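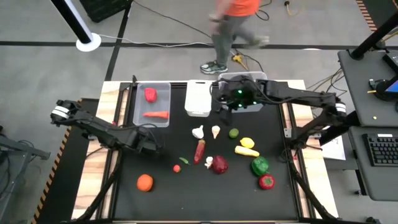 Moveda Sort Kit - two-arm tabletop station for testing bimanual sorting policies. Built for one method in particular, Clendico, our staged relabeling approach to learning long pick-and-place jobs from teleop demos. The usual run is the produce task: food items scattered over the black work surface, containers lined up along the rear edge, and the policy has to decide which arm goes for what. A carrot and something red already in the left bin, a lemon and a green bell pepper still out on the table, that sort of half-done state is where most policies we tried get lost. They do fine on the first few picks. Then they start revisiting.

What Clendico does
Cuts each demo at every gripper release. Each piece gets its own goal label, taken from the end state of that piece and not the end of the whole demo. Train on pieces, run them chained. No language input needed, no extra reward model. Training code is in the download, config files for both arms too.

Results so far
Produce task, 44 test layouts, none of them in the training set. Full clears with the plain imitation baseline: 7. With Clendico: 31. Same demos, same network size, same training steps. Full clear means every item in a container with no human touching anything. Partial clears are logged seperately and not counted here.
Where it still fails - small things next to big things. A mushroom leaning on an onion is a bad case, the gripper closes on both or pushes the small one away. Long thin items are OK if they lie flat to the arm, worse end-on. Handoffs between arms are not covered by these numbers.

Demo set
1,000 teleop demos, recorded on the same station. Sold with the kit or alone. Layouts randomized by hand before each demo. Joint positions, gripper state, video, release timestamps. Demos where the operator dropped something are kept in and flagged, you can filter them out. We got better recovery with them in.

What ships
- Worktable with black surface and wood sides
- Two arms, mounted one per side, with grippers
- Bins and center container
- Cabling for both sides
- Darko control box and power supply
- Clendico training code and the Edach layout logger
- Printed setup sheet

Not included: workstation, monitor, keyboard, produce. Real or plastic produce both work but dont mix them in one training set, grip force settings differ.

Setup notes
Needs a flat floor and room on all four sides. Bins go at the rear, on the marks. If you move a bin, rerun calibration, takes 10 minutes. Keep arm cables slack enough for full reach across to the far bin - a tight loop will show up as a joint error long before it looks wrong.

Versions
Kits shipped before May have the older logger, which rounds release timestamps. Update it before recording anything or the cuts land late. Update is free, on the downloads tab.

Lead time and price on request. Demo set is available right away, use the order form and put Clendico in the subject line.

Page updated Sunday, December 10, 2023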